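4. Recording demos in the sim kitchen (Manby setup)

Do section 3 first. Teleop link has to be up and the Galtness recorder showing READY.

Target for this task set is 900 good demos, split into 20 sessions of 45. Don't do more than one session without a break. Tired operators make sloppy paths and the policy learns the sloppy path.

4.1 Before you start

1. Open Oto, load the kitchen layout. Wait for textures. If the wall tile is flat gray, reload.
2. Set recorder to 20 Hz. Not 24. The 24 setting is for video export only and gets saved between runs, so check it every time.
3. Type the task text in the prompt box. Lower case, no period. Keep it the same for the whole session.
4. Seed: start at 1968, leave auto-step on. Same seed twice = duplicate, gets thrown out at upload.
5. Press HOME. Arm goes to its start pose.

4.2 Check the side view

Arm, cooktop and the front row of knobs should all be in view. Some overlap between arm and right-hand grates is fine. Side view too tight on the gripper, go back to 3.6 and reset it.

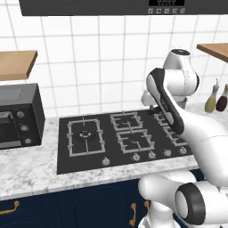 Fig. 4-1. Side view, gripper over the back right of the cooktop.

Note: from this side the arm crosses in front of the two right-hand cooktop knobs. For knob tasks use the wrist view as well, or you will be guessing.

4.3 Record one demo

1. Hit REC. Wait for the beep, then move.
2. Go to the target in one smooth motion. No hunting around.
3. Slow down for the last bit of the approach. Pinheiro controller is touchy near contact, small inputs only.
4. Do the task. One try.
5. Back off clear of the grates, hold still one second.
6. Hit STOP. Mark KEEP or DROP right away, don't leave it for later.

CAUTION: Do not press HOME while REC is on. The jump gets written into the demo and the whole session file has to be re-cut.

CAUTION: Link self-collision is off by default in Oto. The arm will pass through itself and the file will look ok. Turn it on under Physics > Contacts before the first demo.

4.4 What to drop

- gripper hits a grate or the hood
- pause longer than two seconds mid-move
- wrong knob, even if you fixed it after
- frame drops (red bar in recorder)

A miss with a clean recovery is a KEEP, but tick the RECOVERY box. Those go in a seperate folder and get weighted differently in training.

4.5 End of session

1. Press CLOSE SESSION. Don't just quit Oto, the last demo wont be written.
2. Replay three at random. Replay should land in the same place as the recording. If it drifts, control rate was wrong, see 4.1 step 2.
3. Upload. Leave the window open till the counter clears.

Upload stuck: see section 7.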